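Search this notebook
Enter keyword or entry number
Search

Workshop Notebook — Interior Finishes Room
Entry 345
Tuesday, April. Opened 9:10 a.m.
Entered by: Keir Purves

Purpose of the entry. To record the condition of the painted wall behind the basket storage, to settle the cleaning method for that wall, and to note the inspection of the woven stock before it is moved to the Szabo shelving. The previous entry on this wall was made when the second coat of Altik matte was applied. No touch-up has been entered in the notebook between that date and this one.

Background. The wall was painted to serve as a neutral ground against which woven and turned pieces could be judged for outline and color. A matte finish was chosen for that purpose, and it has answered well. Its disadvantage is known to all who work in the room: it holds dust, and it burnishes when rubbed. Two areas near the door were polished by well-meant wiping last winter and had to be recoated. The present entry is intended to prevent a repetition.

Method under trial. The Funiron soft brush was used dry, from the top of the wall downward, in overlapping strokes and with no pressure beyond the weight of the brush head. The test area was at the door end of the wall. After brushing, the area was viewed from the side with the room lights off and the window blind raised. No change in sheen was found. A second pass was made over the same area with the same result.

A damp cloth was then tried on the offcut board kept for the purpose, which carries the same two coats. The cloth was wrung out fully. The board dried with a visible ring at the edge of the wiped area, and the cloth is accordingly not approved for the wall. The board has been labeled and returned to the rack under number 31.

The gum eraser was also tried on the board. It lifted a pencil mark cleanly but left a slight shine when used for more than a few strokes. It may be used for single marks, with a light hand, and only by someone who has practiced on board 31 first.

Woven stock. Each basket was taken down, turned over and checked at the rim, the body and the base. Points looked for were broken strands, loose ends that could scratch paint, and old repairs working open. Basket 32 has a lifted strand under the rim and has been set aside for Gevura, who did the original repair. The others may go to the new shelving once the shelf liners are cut. Loose ends are to be tucked back with the bone tool. They are not to be trimmed — trimming shortens the end and the weave will creep.

A note on placement. Baskets with a full belly come closer to the wall than their bases suggest, and it is the widest part of the body that does the rubbing. Clearance should be judged there, at the height of the bulge, and not at the foot.

Condition of the wall beside the basket. The paint is smooth, with small dark specks at scattered points. They may be dust or they may be marks on the paint. They are to be brushed dry first and looked at again before anything else is attempted.
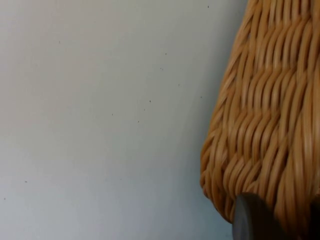
Wicker basket against the off-white wall, with small dark specks on the paint.

Outstanding.
Brush the full wall by the dry method, and enter the result here.
Cut and fit shelf liners, Szabo unit, lower shelves first.
Send basket 32 to Gevura with a tag tied at the lifted strand.
Ask the supplier whether the Altik matte is still mixed to the same recipe. The remaining can is low, and any touch-up in a different batch will show.

Colleagues using the room before the next entry are asked to leave the wall unwiped. Entry closed 11:40 a.m. — K.P.

Recent entries
344 — Shelf liner samples, felt and cork
343 — Szabo shelving: leveling and wall fixings
342 — Turned bowls, oil finish, second inspection
341 — Burnished areas near the door: recoating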